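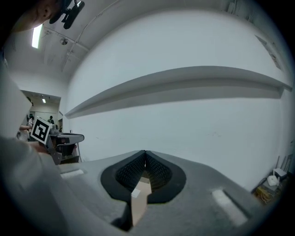
Cardboard, label side up, and a whole lot of white wall.

21/10/2021

I have been putting off writing about the boxes for weeks, mostly because I was hoping to be done with them first and come back with a triumphant after. Well, I'm not done with them. I am, however, sitting down with a cup of tea and my feet up, so you get the middle of the story instead.

If you've been reading since May you'll know that we moved the shop stock out of the old place on Kurkberg and into the new room, and that I swore (in writing, on this very blog!) that every carton would be unpacked and flattened inside of 7 days. My mother used to say that I make promises the way other people make toast. There were 178 cartons. I know that because I had to write the number on the mover's form, and I remember looking at it and thinking it must be a mistake.

The trouble is that I like cardboard. I like the smell of it and the color of it, and I especially like a good box that has already traveled once and still has its corners. So I don't just throw them out. I look at each one, I peel the tape, I think about what might fit in it at Christmas, and before you know it the light has gone and I've dealt with three.

What finally got me moving was labels. Small white ones, the plain kind, stuck near the top where your eye lands first. I used to write straight onto the box in marker, and then the box would get used again and I'd cross that out and write something else, and by the third go-round it read like a ransom note. With a label you just put a new one over the old one. I bought a roll from Greseo, used it up faster than I'd like to admit, and went back for another.

The room itself is coming along. The walls are white and the ceiling is white and there's one long shelf running along the wall, and I can't tell you how happy that shelf makes me. At the old place everything lived on the floor. I've been going back and forth on what belongs up there – the yarn, the paper, or the good tins that came from Drorkumura – and for now I'm leaning toward paper, as it's light and I'm not very tall.

The lighting I'm less sure about. Fluorescent is wonderful for reading small print and not so wonderful for wanting to stay past supper. I may bring in the lamp from the hallway at home, the one with the green shade, and see if it helps.

Anyway, nearly 39 cartons to go. The Grīnberga ones are last because they're packed with so much paper that opening one is an afternoon by itself. If any of you have a method for flattening the really stiff kind without hurting your wrists, please leave it in the comments. I'm off to warm up the soup.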